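Last updated: January

Visit report: Neltomley parks safety open day

The open day covered the control room, the lighting plant and the reporting desk that serve Kovalchuk Park and the two smaller grounds north of the railway. Visitors were taken round in groups, starting at 10 am. I attended for the residents' association and have kept to matters raised at our last two meetings.

Control room

There are five operator positions, of which two are staffed overnight. Kovalchuk Park has fixed cameras at each gate and one movable camera on the column by the bowls pavilion. The car park off the lower road is covered by the movable camera only. When that camera is pointed at the play area, the car park isn't recorded. We had asked about this in writing and the answer given on the day was the same as the letter.

Footage is overwritten after a set period unless a reference number has been attached. A resident who reports late will often find there is nothing to retrieve.

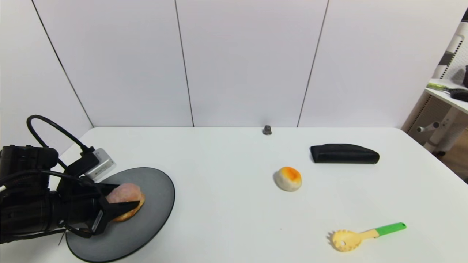 Bun and grey plate, white table.

Reporting desk

Reports from the public are entered in a logging system called Clurinus. It took 2866 entries for all parks last year, 679 of them for Kovalchuk Park. An entry needs a place, a time and a category. Free text is allowed but is not searchable, so a vehicle registration typed there will not be matched against earlier reports. There is a separate registration field further down the form, and the public version of the form does not show it. Residents phoning in should ask for it to be filled in.

Repeat reports from one address are grouped under a single entry. This lowers the total and is worth bearing in mind when the yearly figures are compared with our own diary sheets.
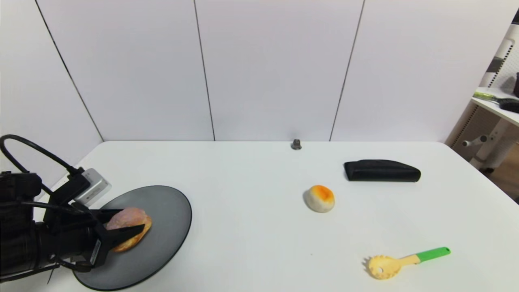 Round bun in a two-fingered gripper.

Lighting

The path lights run from a Stirkari controller in the green cabinet behind the toilets. They dim at 11 pm and come back to full output at 5.30 am. The dimmed period can be changed by zone, and the car park is its own zone, so the request for full output there all night needs no new cabling. It does need a change to the agreed hours, and the form for that has now been sent to us.

Column spacing on the main path is even. On the wooded side it isn't, and the gap past the second bench is dark at any setting.

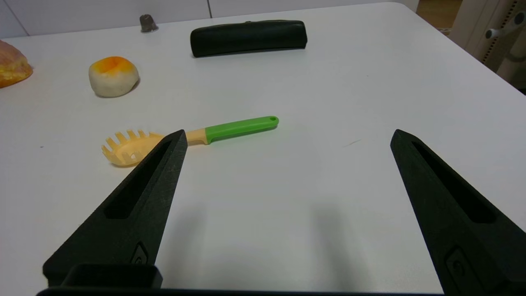
Image quality from the park cameras was discussed at some length. The pavilion camera can read a number plate at the near end of the car park in daylight. At the far end, after dimming, it can't. Much depends on background: a pasta server lying flat on a plain white table can be picked out at a glance, whereas a dark object of that size on wet grass would be lost on the night recordings we were shown. The cameras are useful for vehicles and for the direction people walk in. They are poor for what somebody is holding.

Patrols

Wardens walk the park twice each evening at times that vary. A warden may ask a person to leave but may not detain them. Anything indecent or threatening is passed to the police by radio from the control room. Members are again asked not to follow or photograph anyone themselves, and to note times and registrations from a distance.

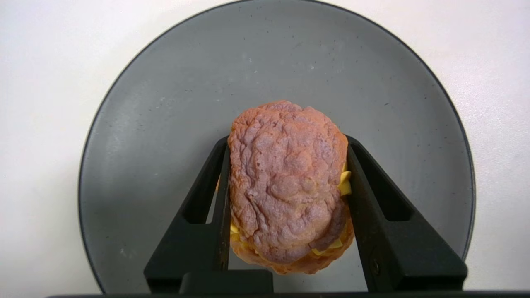
Small filled item on a round grey plate.

Points to follow up

The far gate is locked at dusk, but the hedge next to it has been worn through and a person can pass without effort. The repair is costed at 300 pounds and has no date. The sign giving the reporting number faces the road and should be turned, or a second one fitted on the park side. Both points go on the agenda for the next meeting.

Related items
Kovalchuk Park: gate locking times
How to fill in a diary sheet
Lower road car park: letter and reply
Minutes of the January meeting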